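# About Zoltness

We look after one two-armed robot cell, and we don't believe most of what gets said about cells like it.

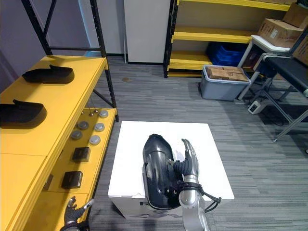
Setup takes us six days, and most of that goes into the hands. Annunziata Russo checks every finger joint before she lets an arm near a part. She is just as fussy about cables — the black one looped around the wrist and forearm is the sort of thing she looks at first, well ahead of any software. Glossy molded parts get extra time, and we've heard too many promises about grip to take one on trust.

Thaddeus Achterberg keeps the repair log, now at 883 entries. He started it in November, after a Traveck salesman told him the cell would need no upkeep. If you want a demo reel, try someone else. If you want to read the log, ask Thaddeus.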